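The Quiet Pleasures of the Long Table

By Clémence Roussel

Soup is the reason I started going to Yimyam, and the table is the reason I keep going back. It runs nearly the whole length of the room, forty seats with no reservations, and on a Wednesday night you sit wherever there's a gap. The first time, I ended up wedged between a retired bus driver and a couple arguing (happily!) over whether basil belongs in an omelet. I stayed three hours.

Shared tables are having a wonderful moment. Yupin Boonchu, who opened Yimyam with her cousin, grew up eating this way and never thought of it as a trend. "At home you sat down and food came toward you," she told me. "You didn't ask which dish was yours." Her menu is written with that in mind. Fish arrives whole, the rice comes in big lidded bowls, and there's a sour pork dish that I have seen strangers negotiate over like diplomats.

She opens at 5:30, and the room has a different mood every hour. Early on it's families, with kids kneeling on the bench to reach the noodles. By eight the kitchen workers from up the street have come in, still talking shop, and somebody always orders too much and starts passing plates along. I love that hour. You taste things you would never have picked.

Across town, Kamol Sriwong is trying something similar at Grotine, a bakery that turns into a supper room seven nights a month. He sells 300 tickets each season and mixes up the seating himself, splitting up couples if they let him. Most do. One pair of guests who met over his onion tart now run a pickle stall together, and their jars sit on his counter.
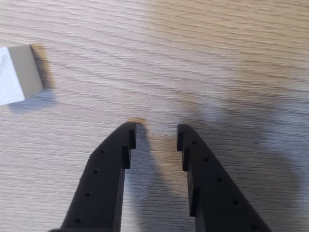
Kamol thinks the surface matters as much as the food, and he has half converted me. Cloths make people careful, he says, and careful people keep their elbows in. He likes pale wood with nothing on it, light and plain like the tabletop in the photo, where a stretch of bare table gives you somewhere to set down a dish that everyone can reach. He oils his twice a year and refuses to sand out the rings.

If you want to try it at home, start smaller than you think. Push two tables together, even if the heights don't match, and cook one big thing that needs serving. Napaporn Thepsuriya, a regular at both places, does a December dinner in her garage with a pot of curry and every chair her neighbors can carry over. Last year they ran out of spoons and ate dessert with the serving ladles. She's inviting the next street over this time, and she's asked me to bring bread.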